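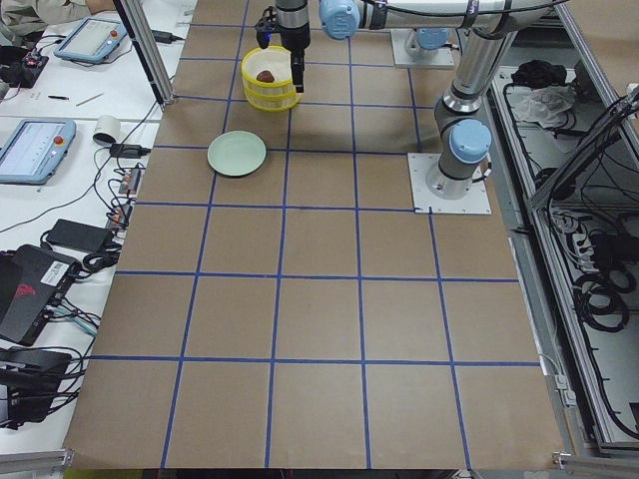 Page last changed: February

About the Flestberg gripper bench

We try out robot hands! That's the short version. Flestberg is a small test shop, and people send us grippers, arms, wrist cameras and controllers when they can't decide between two of them (or three, or on one memorable occasion 11). We put them to work on ordinary things and write down what happened.

The bench is a big table covered in brown paper, with blue tape marking it off into squares. The squares are the best idea we ever had. Every trial starts with an object in a named square, so when a gripper misses, we can set up the same reach for the next one and see if it misses too. Two arms share the table, each on its own white mounting plate, and either one can be fitted with whatever we're comparing that month.

Most of our objects come from kitchens. Plates are wonderful because they're flat and thin at the rim, and plenty of expensive fingers can't get under one. Baskets are worse, in a good way: the sides get in the way of the fingers, the weave gives a little, and whatever is inside rolls to where you don't want it. We love baskets.

Aoi Takeda started the shop after years of setting up packing lines in Nagano, where she kept a notebook of every part that got dropped and why. She still writes our test plans. Zuzana Hubáček looks after the controllers and the wiring, and she wrote Plasto, the logging program that keeps grip force, finger position and camera time stamps in one file. If you've ever tried to line those up by hand, you'll know why we're so fond of it.

A standard comparison is 20 objects and 2000 picks, split evenly between the grippers. You get all the logs, including the ugly runs, plus a plain write-up of what each hand did well. Our longest report so far, for the Enix project, came to 59 pages, and Aoi would happily talk you through every one of them.

We don't sell hardware and we don't take a cut from anyone who does. Visitors are welcome most afternoons from 2:00. Bring something awkward to pick up, as long as it fits in a square.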